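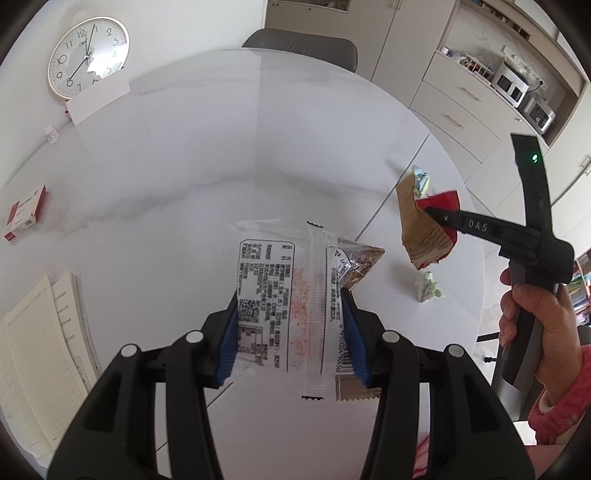

I bought the Dorkow oval extending table to replace a square one that was too small once we started having people over. It has been in the dining end of our kitchen since March, and it gets used for everything: meals, homework, sorting groceries, wrapping parcels.

**The top.** White with gray marble veining. The veins are faint in most places, with a few longer ones that stand out more. I ordered from a catalog photo and expected the pattern to look printed. Up close it looks better than I thought it would. It is a pale surface, so crumbs show. They would on any white table.

**The seam.** You can see the joint as a thin dark line across the top. If you want one unbroken surface, buy a table that doesn't extend. I stopped noticing it after a week. Flour and sugar do get into it, and I clean it out with an old toothbrush. A wet cloth pushes the stuff further down.

**Shape.** The oval was the main reason I picked it. Our cabinets run close to one end of the room and the corners of the old table were always in the way. With the curved edge I can get a drawer open and still walk past. You lose some room for place settings at the ends, so don't plan on two people side by side there.

**Stains.** Coffee, soy sauce and tomato have all come off with dish soap. Turmeric left a yellow mark that took 2 days of on-and-off scrubbing with baking soda paste. I use trivets for pans, as the leaflet says to, so I can't tell you how it handles heat.

**Assembly.** The box says one person. It needs two. Mattes Böttcher from downstairs held the frame level while I did the bolts, and we were finished in an hour and a half. The hex key in the bag was soft and rounded off on the last leg. Use your own. The legs have screw-in feet, and ours needed adjusting again once the table had settled.

**Delivery.** Zellow brought it up to the apartment and left the cardboard, which I had to cut down myself. One foot was missing. I emailed Dorkow with order 1481 and a new foot came in the mail, no charge.

**Price.** I paid 290 plus 20 for delivery. The Hinojosa table in the same size was more, and its top had a glossier finish that showed every fingerprint in the store. The Nerkcombe was cheaper but wobbled on the showroom floor.

I would buy it again. Four stars, with one off for the hex key and the missing foot. If Dorkow sold a filler strip for the seam I would order that too.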